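Clearing the craft table

20 Nov 2023

I finally got to the white table in the back room. It had been collecting odds and ends since Hedvig moved out, and I wanted it usable again before the November markets finish up.

Most of it went in the recycling. Two bags of paper offcuts, dried-out markers, a lamp with no plug. Idun took the wool – more than 37 balls of it, in every colour – and I kept the shelf labels for the shed.

A few things still don't have a home, so they've stayed on the table for now. 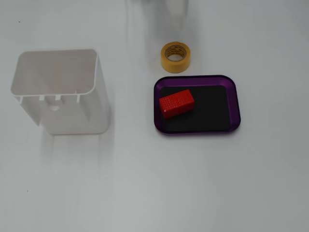
Still to sort: the white container, the masking tape and the purple tray with the red block.

The tape will probably go in the kitchen drawer. I'll ask Signe if she wants the tray.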